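How long do MRSA swab results take before an operation?

Posted by Polyxeni Papadakis, 17/02/2023

Hi all, I'm booked in for a new hip and had my pre-op swabs done (nose and groin, very glamorous) at the clinic on the Sudow site. 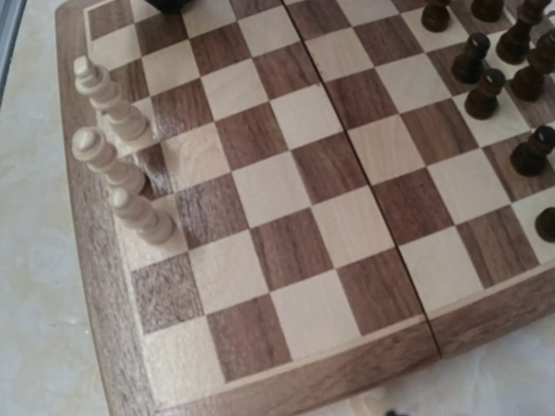

The nurse said I'd hear "if there was anything to hear" and then somebody called her away, so I never got to ask when. That was 12 days ago. Does silence mean I'm clear? My neighbour had hers put off because she was carrying it, and she'd felt perfectly well the whole time. I've arranged for my sister to come and stay and I really don't want to muck her about. Also, if I am carrying it, do I have to keep away from my dad? He's 92 and has a leg ulcer that gets dressed twice a week.

Replies

Rahman
Mine took three days, but I only know that because I rang up. Our place doesn't write to you if it's negative, they just carry on with the date. I wouldn't rely on that though, as my brother-in-law's sample went missing and he got swabbed again the week before, which was a right rush. Ring the pre-assessment desk, not the ward (the ward will only put you through to pre-assessment anyway, and you'll sit there listening to the music for 40 minutes). Have your hospital number handy.

If it does come back positive, it's usually a wash for your skin and hair and some ointment up the nose for five days. The wash dried my skin out terribly but it was easy enough! Clean towels and pillowcases every day, so get the washing machine ready. They may swab you again afterwards, or they may just time the wash so you finish it right before you go in. Hospitals seem to differ.

takex_jo
no news is good news, mine never rang and I had the knee done fine

Alelow
I used to work on a surgical ward, though it was a good while ago, so check all this with your own team. Lots of people carry MRSA on their skin without any trouble. It matters more when there's a cut or a drip for it to get into, so they like to know before they put a new joint in.

About your dad: you wouldn't normally be told to stay away, but with an open ulcer I'd be fussy. Wash your hands before and after you help him, don't share towels or razors, and leave the dressing to whoever normally does it. If you do get a positive result, tell his nurse too. And do ring about the swabs, please, 12 days is plenty long enough to be asking.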